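BRATMONT COMPLETES FIRST STAGE OF ISIER LIBRARY HEATING REPLACEMENT

ISIER, 9/10/22. Bratmont has completed the first stage of the heating replacement at the Isier public library, a two-story masonry building opened in 1928. The work covers the boiler room, the main distribution piping and the radiators on the ground floor. The upper floor follows in March.

The original system was a one-pipe steam installation. It was converted to oil and later to gas, but the main piping was never replaced. A survey carried out by Chow, the mechanical consultant on the project, found heavy scale in the return lines, failed air vents on most of the radiators and a boiler far larger than the building needs. The boiler switched on and off at short intervals in mild weather, which raised fuel use and wore out the burner controls.

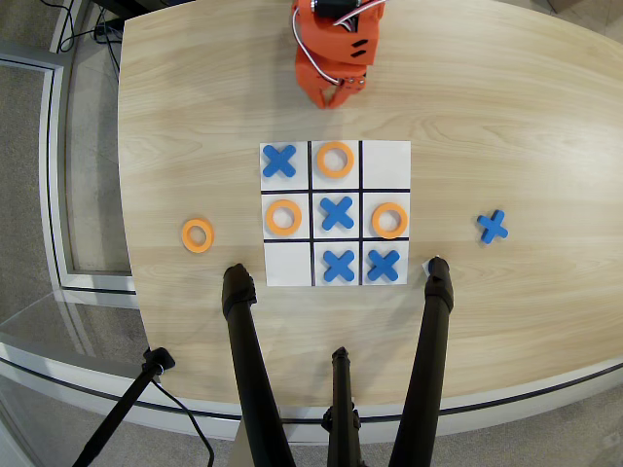
The new plant consists of two condensing gas boilers piped in parallel. Either boiler can carry the building alone in all but the coldest conditions. A controller alternates the lead boiler weekly and lowers the water temperature as the outdoor temperature rises. Return water is kept cool enough for the boilers to condense through most of the heating season.

Converting from steam to hot water required a second pipe to each radiator. On the ground floor, the new return piping runs in the existing floor trench along the outside walls, so no reading room ceilings were opened. All piping in the trench is insulated and pressure tested. Isolation valves have been fitted at each branch to allow one room to be drained without shutting down the rest of the floor.

The library asked that the cast iron radiators be kept where possible. Of the 20 radiators on the ground floor, 14 were found sound after flushing and testing and have been put back in their original positions. The remainder had cracked sections or damaged threads and were replaced with units of matching height. Each radiator now has a thermostatic valve with a locking cap. 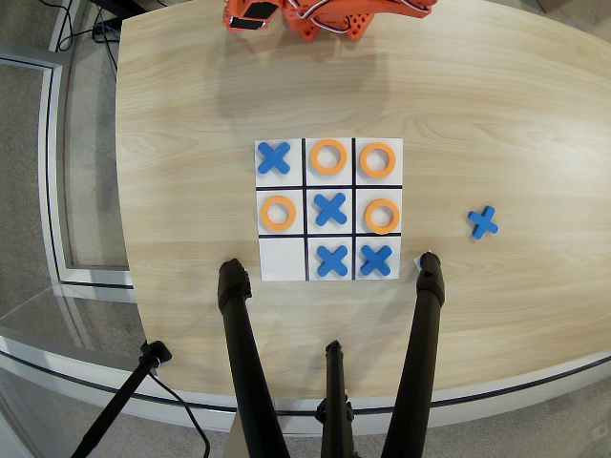 Will the library close during the second stage?
The ground floor will stay open on its normal schedule. The upper floor will be closed one wing at a time, and books shelved there can be requested at the front desk.

Second-stage work includes the upper floor radiators, the risers in the east and west stairwells and removal of the abandoned steam main in the attic. Valves for the new risers were installed and capped during the first stage, so the boilers will remain in service while the upper floor is connected. Until then the upper floor will be heated by temporary electric units on dedicated circuits.

Controls for both stages are supplied by Skullari. Room sensors report to a single panel in the boiler room, with a second display at the staff entrance. Staff can change the occupied hours from either location. Water temperature limits and pump settings are accessible only from the boiler room panel.
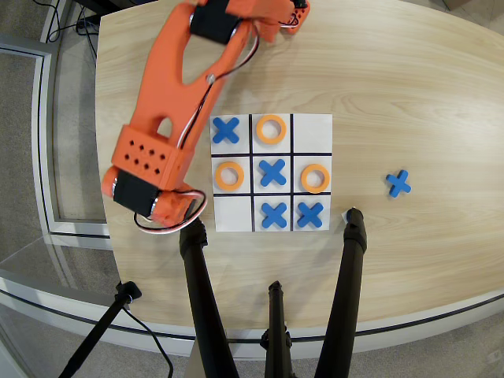

Balancing of the ground floor circuits will be repeated after the first full month of heating. Flow readings will be recorded at each branch valve and included in the operating manual, together with the as-built drawings and the valve schedule. Bratmont will hold a training session for library maintenance staff once the readings are complete.

Contact: Bratmont Press Office | © 2022 Bratmont. All rights reserved. | Back to top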